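Equipment planning for a small demonstration laboratory
Efa Gape and Ikechukwu Ezeani
February

4.2 Choice of the collection device

The first plan of the Verncombe laboratory was to buy a second robot arm and to record all demonstrations by teleoperation. Rhun Gough prepared the request, and it was refused at the first reading, as the arm alone would take almost the whole allowance of the year. We were therefore asked to return with a plan in which the recording of tasks and the running of the robot are paid from separate lines. The present section gives the reasoning which we followed for the first of these lines.

Hand-held grippers are attractive for a budget of our size. The operator holds one device in each hand and does the task directly, and the robot can stay in use for other work during this time. We planned for two devices per station, because many household tasks need one hand to hold and the other to act. The putting of a bag on a waste bin, or on any container with a lid, is a task of this kind. It is also a useful test for purchasing, as thin plastic is difficult for fingers which are too smooth or too thick. Figure 3 shows a station with a container, a plastic bag and the two grippers.
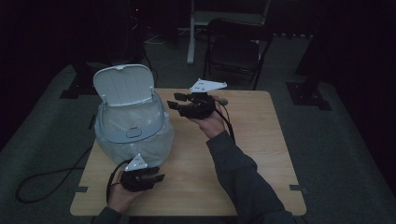
Figure 3. Bimanual work with two hand-held grippers, each with a white triangular marker plate on its top. The lid of the container is open and the bag covers the lower part of the body.

4.3 Costs which were missing in the first request

When we compared the request with the money really spent, the price of the grippers was not the main difference. The larger part came from small items which were not listed at all. We group them as follows.

Fingers and plates. The fingers wear at the tip and must be changed. We now budget 15 spare pairs for each station and year. The marker plates last longer, but a plate with a scratch or a bend should be replaced at once, and we keep 3 in the drawer.

Cables. Our grippers are connected by cable. A wireless version was offered by Pluder, but the battery must be charged in the middle of the day and the delivery time was not certain. With cables, one must plan for longer lengths than the drawing suggests, as the operator turns the wrists very much and the cable has to follow. Wyn Prothero recommends to order one spare cable for each device, and we have accepted this.

Table and stands. These were taken from the existing stock and have cost nothing in the first year. For a second station they would have to be bought, and we have put 400 pounds for them. Marks of tape at the table corners are cheap and help to put the table back in the same place after cleaning.

Consumables. Bags, wipes and tape are easily forgotten. One bag can be used for several recordings, but after this it becomes stretched and behaves in a different way. We order around 800 bags for one collection period.

4.4 Order of purchase

We recommend to buy one complete station first, with all spare parts, and to use it for one full period before the second station is ordered. Keegan Treloar, who made the same decision at the Pumphrey site, bought two stations together and had later to change the fingers on both. The supplier Skornamholm agreed to hold its price until the end of the period, so the delay has no cost for us. If such an agreement is not possible, the spare parts should still come with the first order, as their delivery was the slowest of all items.

The cost of operator time is treated in Section 5.

Last updated: February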